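Udik Solar Yard Logs: README

Hourly output, weather and cleaning records from a small solar farm with a battery, kept by the people who run it. Please use them! We had a lovely time putting these together and would be delighted to see them turn up in your own work.

What you get

The logs cover one full growing season and the winter after it, from the Udik yard just outside Dudlow. The yard has fixed panels on a south-facing slope, two strings on a flatter patch lower down, and a battery in a shed by the gate. Everything is in plain CSV, one file per month, with a header row and no clever tricks.

There are 3,963 hourly rows in the main table. Of those, 3,117 have every column filled in. The rest are missing at least one reading, nearly always from the lower weather mast, whose cable was chewed through twice (we suspect rabbits) before we put it in conduit.

Files

output/ holds the hourly energy from each string, in kilowatt-hours, measured at the inverter.
weather/ holds sunlight on the slope of the panels, air temperature, panel temperature and wind speed.
battery/ holds charge level at the top of each hour, plus energy in and out.
cleaning/ is a single file with a line for each wash, saying which string was done and what with.
notes.txt is the yard diary, typed up from the paper book. Do read it. It's the best bit.

Columns that trip people up

hour is the start of the hour, so 14 means 14:00 to 14:59. All times are UTC all year round, which keeps the clock change in October from giving you a doubled hour.

string runs from 1 to 5. Strings 4 and 5 are the lower ones and lose the sun early behind the poplars, so please don't average all five together and then wonder about the afternoons.

temp_panel comes from a sensor stuck to the back of a single panel on string 2. It's a good guide to the others on the slope and a poor one for the flat patch.

flag is 0 for a normal row, 1 for a missing reading, 2 for a row where the grid operator asked us to turn down. Rows marked 2 look like a fault if you skip the flag — several of us have been caught by this, me included. 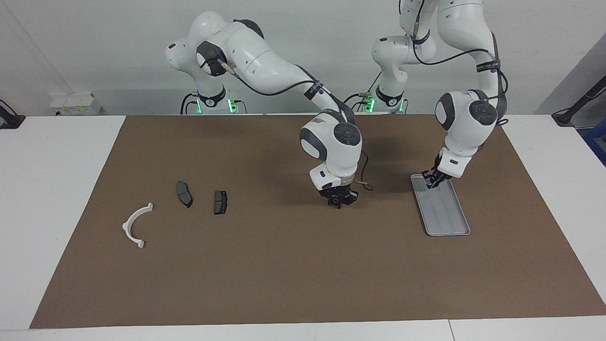
How the readings were checked

Each string's hourly total was compared with the meter at the gate. Where the two differed by more than 30 watt-hours we went back to the inverter's own memory and used that figure. Where the memory had already been overwritten, we left the cell blank. No gaps have been filled in by guesswork, and there's no smoothing anywhere, so you'll see every passing cloud in all its glory.

The sunlight sensor was wiped each morning on washing days and otherwise left to the rain. If you're studying dirt on panels (and I do hope somebody is, the dusty spell in the barley harvest is marvellous) bear in mind that the sensor gets grubby too.

Things we'd love to see

A decent next-day forecast for the lower strings would make us very happy. So would a fresh look at the battery file. The Stamico controller charges on a fixed timetable, and I'm sure there's a better one hiding in the numbers. The Subramaniam method for spotting a shaded string works nicely on strings 1 to 3 but gets confused by the poplars, and I'd be thrilled to hear from anyone who can sort that out.

Known problems

The wind column reads zero on frosty mornings when the cups stick. Treat a long run of zeros below freezing with suspicion.
Battery charge level can jump by a few points after a full charge, when the controller resets its own count.
String 3 had a loose connector in early summer. The diary gives the hours.
Two diary pages got soaked and could only be typed up in part.

Using and sharing

You may copy, change and share the logs for any purpose, paid or unpaid, so long as you say where they came from. Please cite as: Nutsugah, N., Udik Solar Yard Logs.

Corrections are very welcome. Open an issue with the file name, the row and what you think it should say — a photo of your graph helps a lot.

Maintained by Naa Nutsugah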